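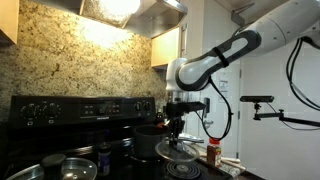 Cooking dried beans on an electric stove

Sort the beans and rinse them twice. Soak overnight in plenty of cold water, then drain.

Cover with fresh water by two inches and bring to a boil. Boil hard for 10 minutes, then turn the burner to low. Electric burners hold their heat, so turn down a minute early or the pot will foam over.

Set the lid slightly open. Start tasting at 40 minutes. Salt when the skins are soft.

Cooked beans keep 4 days in the fridge, covered in their own liquid. Freeze the rest flat in bags.

Olga Vieira, 1/25/18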